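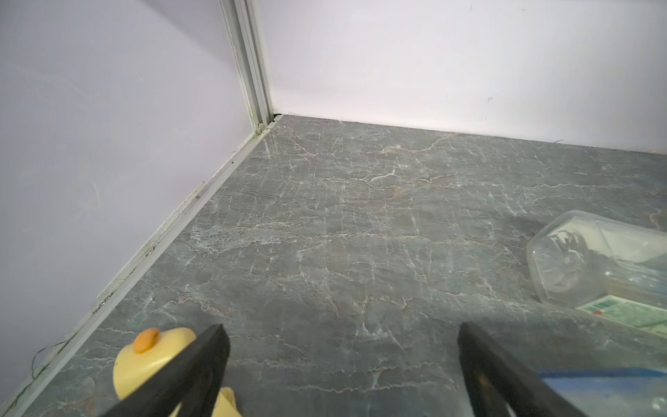 Kpodo household word list, README

Twi and English word pairs for things you find at home. Kitchen, bath, toys, clothes, tools. Meant for flashcards and spelling practice. Version of January 8, 2020.

What's in it

kpodo_words.csv, 2,427 rows, one word pair per row
kpodo_skipped.csv, words we argued over and left out
notes.txt, read this before you email me

Target was 3,000. Didn't get there. Farm tools section is thin, sorry.

Columns

id: number, don't sort by it, gaps are real
twi: spelling as the speaker gave it
english: American spelling
room: kitchen, bath, bedroom, yard, other
speaker: initials
checked: y or n. Blank means n

Who did what

Korkor Sarpong and Kwabena Osei collected the words. Kwaku Dankwa did the second pass on spelling, kitchen and bath only so far. Baiba Raudsepp wrote the import script for Fitano. Ivone Brandão fixed the accents after I broke them in June.

Known problems

- 23 rows have the same english word twice with different twi. Both are right. Keep both.
- Tone is not marked anywhere
- "bucket" and "basin" got mixed up in the bath rows, still sorting it
- Toy words are mostly borrowed from English, some speakers wouldn't give a Twi one at all
- Open the csv as UTF-8 or you loose ɛ and ɔ. Excel will not ask you

Using it

Fitano: import, comma separated, first row is header. Start with 100 cards, the full deck is slow on old phones.
Paper: print the twi and english columns only, fold down the middle.

Fixes

Send the id, the old spelling, the new spelling and where you heard it. One per line please. No screenshots of the spreadhseet.

To do

yard rows, second check
plurals
audio?? ask Kwabena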